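Left gripper faults on open, arm stops dead (code 447)

We run a two-arm cell at Skunatbridge, sorting pens into a cup. Since July the left arm has been stopping with fault 447 when the gripper opens. It clears on reset, then comes back two picks later. The right arm never does it. Could this be the gripper itself?

Bontu Mekonnen

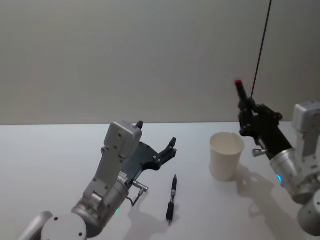
Fault 447 on our Nondum controller meant the gripper had lost comms, and the cause was cable strain. Check your left arm before you order parts. The thin black cable loops down from the plug by the gripper mount and hangs toward the table, so it can tug on that plug each time the wrist turns. Power the arm down, reseat the plug and clip the cable to the arm with enough slack for a full wrist turn. Don't reach in while it's faulted. Ours moved on reset and caught my sleeve.

Flundeo

Same thing here, new gripper fixed it. Pricey though.

Abdella

Reseated the plug and added two clips. No fault this morning. I'll leave it running through the afternoon and post again if it stops.

Bontu Mekonnen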